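Histonent Wäschestapel, Datenblatt

Stand: April, zweite Fassung. Ersetzt die Lies-mich-Datei, die bisher im Ordner Trirstead lag.

Worum es geht

305 Aufnahmen von Kleidungsstücken auf einem Tisch, mit Angaben zu Art, Farbe und Faltzustand. Zusammengestellt wurde die Sammlung für die Frage, ob sich der Zustand eines T-Shirts (flach, teilweise gefaltet, fertig gelegt, zerknüllt) überhaupt so benennen lässt, dass zwei Leute zum selben Ergebnis kommen. Unsere Antwort nach der zweiten Durchsicht: manchmal.

Wer eine fertige Lösung für das Sortieren von Haushaltswäsche sucht, wird hier enttäuscht. In der ersten Fassung stand etwas von "alltagsnah". Das haben wir gestrichen. Socken fehlen ganz, Bettwäsche auch, und einen Haushalt, dessen Wäsche fast nur aus einfarbigen Oberteilen besteht, muss man uns erst zeigen.

Inhalt

bilder/ Aufnahmen als JPG
angaben.csv eine Zeile je Kleidungsstück
zweitmeinung.csv dieselben Felder, unabhängig ausgefüllt
LIZENZ nur interne Nutzung und Lehre

Felder in angaben.csv

stueck: T-Shirt, Hemd, Hose, unklar
farbe: freier Text, keine Farbnorm
zustand: 6 Stufen, siehe unten
lage: einzeln oder im Haufen
bemerkung: darf leer bleiben, ist es meistens

Die Stufen für zustand

0 zerknüllt
1 grob ausgebreitet
2 flach
3 teilweise gefaltet
4 gefaltet, Kanten schief
5 gefaltet, Kanten sauber

Die Trennung zwischen 4 und 5 halten wir inzwischen für Wunschdenken. Was der eine sauber nennt, legt die andere noch einmal neu. Für Auswertungen bitte beide Stufen zusammenfassen. Die Stufe 1 ist ebenfalls mit Vorsicht zu behandeln, sobald Stoff doppelt liegt.

Beispiel für Stufe 3
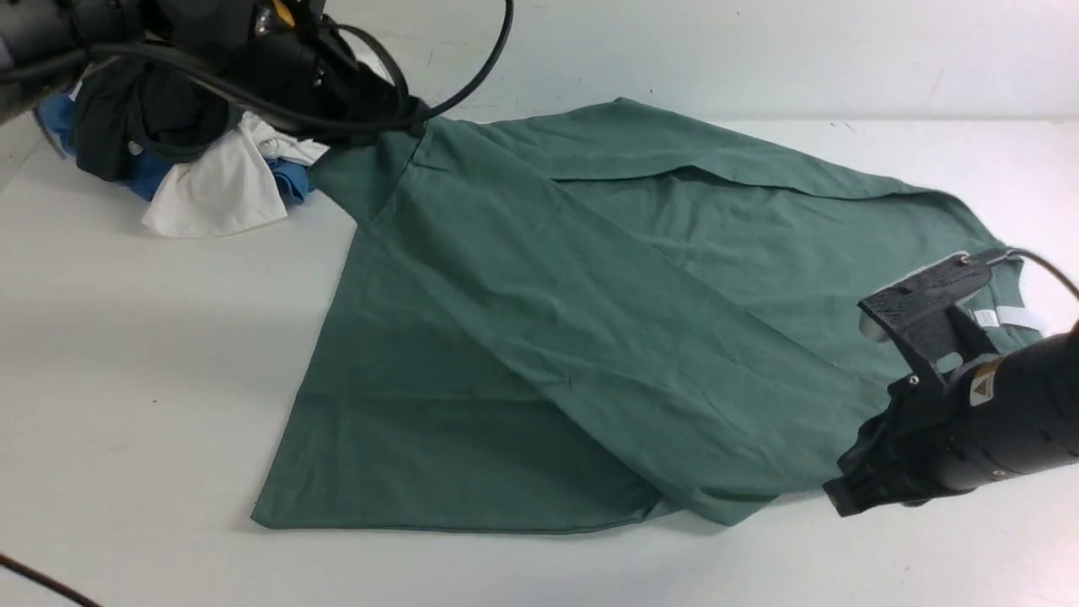
Dunkelgrünes T-Shirt, teilweise gefaltet, auf weißer Tischplatte; daneben ein Kleiderhaufen. zustand = 3, lage = einzeln.

Bei solchen Stücken läuft eine breite Falte schräg über den Stoff, und die Knitter gehen in dieselbe Richtung. Ob man die lange gerade Kante als Saum oder als Faltkante liest, ändert die Stufe nicht, wohl aber die Bemerkung. Als farbe sind "dunkelgrün" und "blaugrün" beide zulässig. Teile im Haufen bekommen eigene Zeilen, auch wenn nur ein Stück Stoff herausschaut. Für stueck ist dann "unklar" einzutragen und nicht zu raten.

Bekannte Mängel

Die Farbangaben hängen vom Licht ab und taugen nicht für Vergleiche zwischen Aufnahmen.
Der Ordner Tristik aus der ersten Fassung enthielt doppelte Dateien und wurde entfernt. Wer damit gerechnet hat, sollte neu rechnen.
Die Feldnamen stammen aus der Vorlage Mertens und sind nicht besonders glücklich gewählt. Umbenannt wird vorerst nichts.

Offen

Zwei Durchgänge mit denselben Personen sagen wenig über die Verlässlichkeit der Stufen. Ein dritter mit fremden Augen steht aus.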